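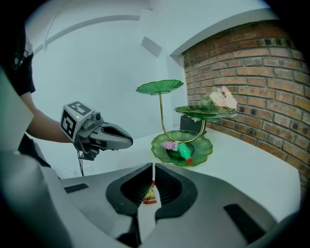
Clidora Makers Club > Workshop Builds > Hand-held grippers

jad_b
Snack packet is the new test piece on my gripper. I'm on the ribbed black pads now and I like them way more than the flat ones I printed in September (those were 300 grit smooth and useless). Still want to try the little bottles on the green leaf stand, but the tips feel wide for that. Thoughts?

randa.s
Go narrower! I'd grind the points down before you try anything on that bottom plate. That gold rod in the middle is asking to get whacked.

kazo
Disagree with Randa. Wide pads are the whole reason it holds a packet by the edges. Leave them, come in from the side, and slow down.

randa.s
Slow doesn't help if your pad is fatter than the space, Kazo. I bent a stand at home this way.

ghada_at
What are the markers stuck to, the white cube? Mine was on tape and drifted all over the place.

jad_b
Yep, white cube at the back, two markers. I screwed mine on after 164 bad runs, wish I'd done it sooner.

kazo
ok fine, print one narrow set and keep the wide ones. Post both.

hiba_j
Can I get the file for the ribbed pads? The Prellon link is dead for me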